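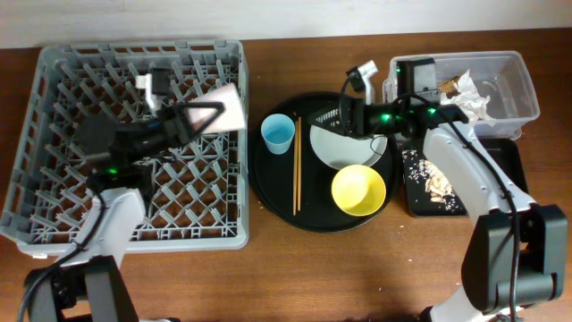 Re: [drollton-kitchen] dish rack, keep or swap?

Jan 24, 2025

Keep the gray one. Big, yes, but the pegs are slanted and the square dishes lean in fine. Cups I'd put in last. Chopsticks fall thru the lattice if you stand them up — lay them flat on the round black tray.

On the shelf width: measured again, 40 cm, so the Vumell rack won't go in anyway.

> The Vumell one holds 11 plates and we only ever
> use 8. Can we swap before the Mestness lunch?
> Also who has the spare bin, I need it by then

Clear bin is on the table, right end. Take it whenever, just bring the lid bcak.

— Iyer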